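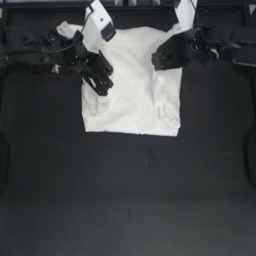

Two arms and one white cloth at the Brerell open day in Kellham.

The line for the folding table went out the door by ten on Tuesday morning, and I was in it twice. I'd driven over from Eltside expecting to stay an hour. I left when they turned the lights off.

Brerell opens its workshop to the public every August, and this year 471 people signed up. Most of them wanted to see Hao, the two-armed setup the team has been teaching to handle laundry. I got to sit down with the engineer who runs it during her lunch break, which she spent mostly standing up and pointing at things.

"People come in thinking the hard part is the arms," she told me. "The arms are fine! You can buy good arms. The hard part is that a shirt is never the same shape two times in a row."

She had me try it myself, with my eyes on the ceiling and only a finger and thumb on each hand. I couldn't find the second corner of a dish towel. A boy of maybe eight standing behind me did it on his first go, and she gave him a sticker.

I asked how the team teaches it. Somebody guides the arms through the job by hand, she said, over and over, and the recordings become the lessons. They have 3000 of them so far. "I did 243 of those myself, and I can tell you I fold better at home now. My sister noticed." 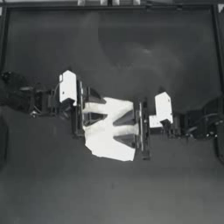
What got me was how much of the work happens up in the air. I had pictured folding as something you do flat on a table, and she laughed when I said so. "Think about how you take a sheet off the line," she said. "You hold it up, you let it hang, you look at it. Gravity does some of the work for you, so why not let it?"

She likes the grippers plain, two fingers each. The team talked about fancier hands last winter and decided to wait. "Every joint you add is one more thing to fix at night. I want to see how far we get with a good pinch."

And the failures? She was happy to talk about those too (her word was "proud"). A try gets 60 seconds, and if the cloth is still in a heap when time is up, it counts as a miss and goes in the log with a note. Visitors could read the log, and plenty did. My favorite entry just said "sleeve, again."

She wants to move on to towels with fringe next, then kids' clothes, then socks, which she talked about the way other people talk about mountains. Before she went back to her table I asked if she'd let Hao do her own laundry.

"My T-shirts, sure," she said. "It can have the T-shirts any time it wants."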